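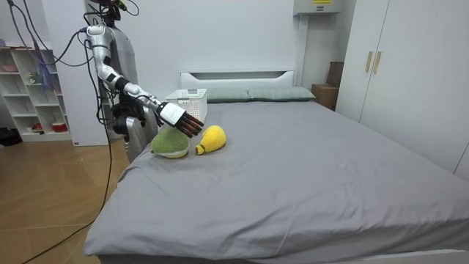

Fitted sheet

A fitted sheet is a bottom bed sheet whose four corners are sewn into pockets and drawn in with elastic, so that it grips the mattress and stays put through the night. It is usually sold together with a flat sheet and pillowcases, although plenty of households get along happily with the fitted sheet and a comforter and never miss the flat one at all.

History

Before elastic corners became common, the bottom sheet was simply a second flat sheet, tucked in by hand and folded at the corners in the manner still taught in some hospitals. Small mills tried out several ways of holding the corners down, among them buttons, tapes and drawstrings. One of the better remembered local efforts came from the Pernton mill, whose pattern maker Volodymyr Symonenko cut a corner pocket that could be closed with a single seam. The mill's first run came to 1,511 sheets, and almost 900 of them were sold through one department store, Tamura, where they were stacked beside the blankets and, by all accounts, puzzled a good many shoppers.

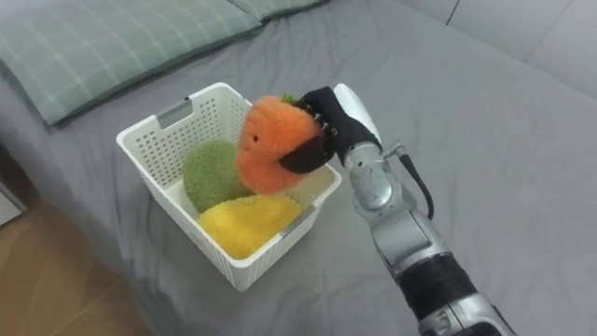

A gray fitted sheet, with small folds gathered around the corner of a basket.

Construction

The body of the sheet is a single panel with a square cut away at each corner. The raw edges of each cut are joined to form the pocket, and elastic is then stitched along the hem. Cheaper sheets have elastic only at the corners, while better ones carry it all the way around, and the difference is easy to feel on a tall mattress. Cotton percale, sateen, jersey and flannel are all in wide use — jersey being the most forgiving when a mattress is an odd size.
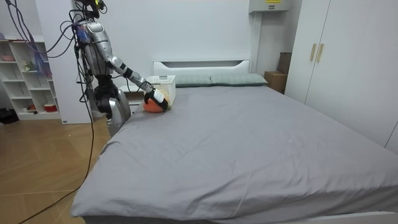

Gray bedding on a double bed.

Pocket depth matters as much as length and width. A sheet that is too shallow will pop off a corner, usually at the head, and one that is too deep leaves loose cloth on top. A topper 2 or 3 inches thick is often enough to call for the next depth up.

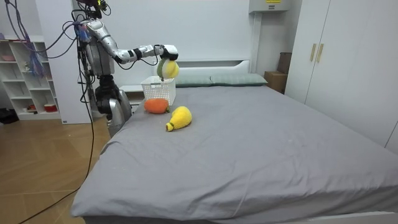 Fitted sheets take more daily wear than any other piece of bedding, and much of that wear has little to do with sleep. A made bed is a handy broad table, and people fold clothes, pack suitcases and tidy up toys on it. A plastic basket set down on the mattress, like the white one shown here with a plush fruit above it, puts its weight on a small patch of cloth, and a rough edge underneath can snag a thread. Jersey and brushed flannel are the most easily caught, and percale holds up rather well.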